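**Physiologie post-récolte – séance 3**
Mercredi 11 mars 2026

Rappel de la séance précédente : un fruit détaché de la plante continue de respirer. Il consomme ses réserves (sucres, acides organiques) et perd de l'eau, sans apport extérieur pour compenser.

## 1. Fruits climactériques et non climactériques

Chez les fruits climactériques (banane, mangue, avocat, tomate, pomme), la maturation s'accompagne d'une hausse brusque de la respiration et de la production d'éthylène. On peut les cueillir matures mais encore fermes – ils finissent de mûrir en chambre.

Les fruits non climactériques (agrumes, raisin, fraise, cerise) n'ont pas ce pic. Cueillis trop tôt, ils restent peu sucrés.

Attention au vocabulaire : *maturité physiologique* (le fruit a achevé son développement) et *maturité de consommation* ne sont pas synonymes.

## 2. Rôle de l'éthylène

L'éthylène est perçu par des récepteurs membranaires. Dans le système 1, il freine sa propre synthèse ; dans le système 2, il la stimule, d'où l'emballement observé au climactère. Effets principaux :

- dégradation de la chlorophylle ;
- hydrolyse de l'amidon ;
- ramollissement des parois (pectinases, cellulases) ;
- synthèse des arômes.

## 3. Pertes en eau

Elles dépendent du déficit de pression de vapeur, du rapport surface/volume et de l'état de la cuticule. Exercice : un lot de 563 kg entre en chambre à Bratwood et perd 3 % de sa masse. Calculer la masse de sortie, puis reprendre le calcul pour un lot de 267 kg.

## 4. Observation de l'épiderme

À noter sur la fiche : couleur de fond, taches, griffures, état de la cicatrice pédonculaire. Une blessure superficielle peut augmenter la transpiration et ouvrir la voie aux champignons.

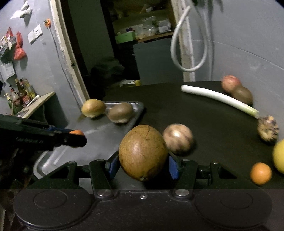
*Fig. 1 – Fruit à peau lisse : points sombres, fine griffure courbe, petite cicatrice pédonculaire.*

La fiche se remplit avant la mesure de fermeté, le pénétromètre étant destructif. Durée prévue : environ 60 minutes par groupe.

**Pour la prochaine fois :** lire le chapitre de Jeanie Matheson sur les atmosphères contrôlées (polycopié Semple) et rendre l'exercice du § 3.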